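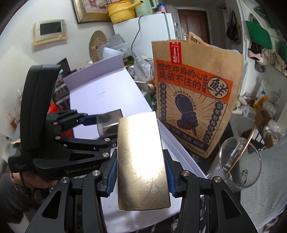
Vol. 3, No. 2

Home Files Issues Wiki Releases

flundine-lost-property
README

Lost and found notices from the ferry terminal at Flundine, typed up from the ledgers and put into one file so that other people can waste their evenings on them too. Last updated 9/17/21.

What's in it

There are 1,903 notices, covering 18 years of things left on benches, under seats and, in one case, tied to a railing with a good knot. Each row is one notice as the desk clerk wrote it. If the clerk wrote "glove, brown, sad," the row says "glove, brown, sad."

Columns

notice_id: a number. The ledgers skip a few and so do we.
found_on: the date in the ledger. Clerks tended to write the old year well into spring.
place: the boat or the part of the terminal. "Stalia" is a boat. "Prinisitz" is the town across the water, and also a boat, and you will have to work out which from the rest of the row.
item_text: the notice, spelling untouched.
item_group: our own label (umbrella, clothing, papers, household, teeth, other).
claimed: yes, no or blank. Blank means the clerk left it blank. Please don't turn blanks into no. Someone did this in an early copy and got a very gloomy chart out of it.

Known problems

Umbrellas account for 272 rows, and most of them are black. Any model you train on this will learn to say "umbrella, black," and it will be right often enough to be smug.

The first two ledgers got damp. Some 510 rows come from those pages and have at least one word in square brackets where we guessed. Our guesses lean toward hats.

One clerk used "ditto" for a whole December. We filled these in by following the chain of dittos back to its source, a thermos. It is possible that the terminal took in that many thermoses. Treat the month with care.

Names and phone numbers were taken out by hand. If you find one we missed, open an issue and leave the name out of the issue title, please. This has come up.

How to use it

Open the file in anything that reads comma-separated text. Item text has commas in it, so it is quoted. If your columns slide to the right halfway down, your program is ignoring the quotes.

The grouping script is in the tools folder and is called thevar, after the boat we were on when we wrote it. It needs no setup beyond patience. It puts walking sticks under "household," and we have stopped arguing about it.

License

Free to use, copy and change. Credit the Flundine ledgers if you print any of it. We do not have your umbrella.

Back to top Older versions Contact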